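Field office closing catches social work students short

Aug 1, 2019
By Yolanda Pruitt

FLURKINHAM - Students in the master of social work program at Gallside College found out Monday that the campus field education office will close before classes start, leaving 30 of them waiting on word about where they'll spend the fall.

The email went out at dinner time. No phone calls first. Students who had placements locked in keep them, the college says. Everyone else gets handled by the online program office, which is over in Barbier and has a staff of two.

"I read it three times in the parking lot at work," said Xiomara Nguyen-Tran, a second-year student who had been waiting on a hospital placement. "I still don't know who my field liaison is. I don't know if I have one."

Field placement is the hands-on part of the degree. Students spend two or three days a week at an agency, under a licensed supervisor, and they can't graduate without the hours. Most aren't paid for it. A lot of them set up work shifts and child care months ahead, based on where the agency is and what days it wants them.

College officials say the move has been in the works since March, when the department voted to put the on-campus and online tracks under one roof. Faculty knew that part. What they didn't know, several said, was that the campus office would go first and the new one would be staffed up later.

Fitzgerald Greenberg, who chairs the department, said the timing is not what he wanted but that the plan is sound. The online side has been placing students in four counties for years, he said, and has a better list of agencies than the campus side does.

"Our online students get matched faster. They just do," Greenberg said. "I want the campus students to have that too. Is August a bad month to do it? Yes. I said so at the time."

He said every student without a placement will get a call by the end of next week. Asked what happens if an agency can't be found by the first day of class, he said students could start the seminar and make up agency hours over winter break. That has been done before for students who were sick or had a baby. Not for a group this size, he said.

The move also changes how the field seminar runs. It used to meet Tuesday nights in person, second floor of the old library. Now it'll be online for everybody, with a live video session every other week and a discussion board in between. Students will post on their agency work and answer each other.

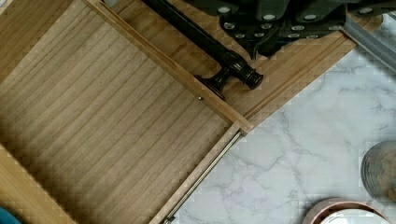 That part has split people. Bernadette Thibodeaux has taught the in-person seminar for 9 years and says she isn't against teaching online. She took the college's training for it and has run an intro policy course that way, which she liked more than she expected to. Quiet students wrote more. People who drove in from the far end of the county didn't have to.

Seminar is different, she said.

"Somebody comes in on a Tuesday and they've just done their first child removal visit, and they sit down and you can see it on them," Thibodeaux said. "I don't know how I see that on a discussion board. Maybe there's a way. I'd like somebody to show me before September."

She's also worried about privacy. Students are told not to use client names, but in a small town it doesn't take a name. She wants written rules on what can go on the board and who is able to read it, and how long the posts stay up. Greenberg said a draft of those rules exists and will go to faculty this month.

Agencies are scrambling a little too. Desmond Brannigan supervises interns at Uritz Family Services, a counseling and food assistance agency on the east side, and said he usually has his fall interns interviewed by the Fourth of July. This year he has one confirmed and had been holding 2 more spots for Gallside. He called the campus office last week and got voicemail.

"We're not mad at anybody," Brannigan said. "But I've got a desk and a phone line set up and a supervisor who moved her Fridays around. If it isn't going to be Gallside I need to know, because there's other schools asking."

He said he'd gotten an email from the Barbier office Wednesday asking him to fill out a new agency agreement, 11 pages, and to sign up for a web site where supervisors log hours and write evaluations. The old way was a paper form and a site visit each semester. Visits will now be by video unless there's a problem. Brannigan said the web site is fine once you're in. Took him a couple tries to get in.

Students have been comparing notes in a group chat since Monday night, Nguyen-Tran said. Some think it will work out. Part-time students seem to be the most worried becuase they need evening or weekend hours, and not many agencies offer those. One student has already asked about transferring. Others have been calling agencies on their own, which the student handbook says not to do, but nobody at the college has told them to stop.

Nguyen-Tran works mornings at a pharmacy and said she told her manager in June that she'd need to cut back to weekends. Her replacement is already hired. If the placement slips to winter she loses the pay and doesn't get the hours either.

"It's the not knowing," she said. "Give me a bad answer, I can plan around a bad answer."

She did say the online library and the video advising have been good for her, and that she'd have picked the online track to begin with if her financial aid had covered it the same. Greenberg said aid packages will not change for anyone this year. Tuition for the seminar stays where it is. There's a separate technology fee for online courses and he wasn't sure if campus students would be charged it. He said he'd find out.

The program's accreditation isn't affected, according to Greenberg. The college sent notice of the change in the spring and the required hours and the supervisor credentials are the same as before.

What happens to the campus office staff is less clear. The field director's job moves to Barbier and she has until mid-month to say if she'll go with it. The part-time assistant's position ends. Neither wanted to be interviewed. Thibodeaux, who has worked with both of them, said the files alone are going to be a headache, since a lot of the agency contacts were never typed in any where. Phone numbers on cards, who likes what kind of student, who needs a reminder call.

Greenberg said the department is getting the contacts into the new system now and that graduate assistants will help once they're back on payroll.

An online question-and-answer session for students is planned for Tuesday at 6 p.m. The link went to student email accounts. It will be recorded for those who have to work. Supervisors at local agencies will get there own session later in the month, date not set yet.

Students who have heard nothing at all by the end of next week should contact the department office directly, Greenberg said, and copy their academic adviser. The number on the campus field office door still rings through but messages there aren't being checked every day.

Faculty meet the week before classes. The seminar rules and the technology fee are both on the agenda.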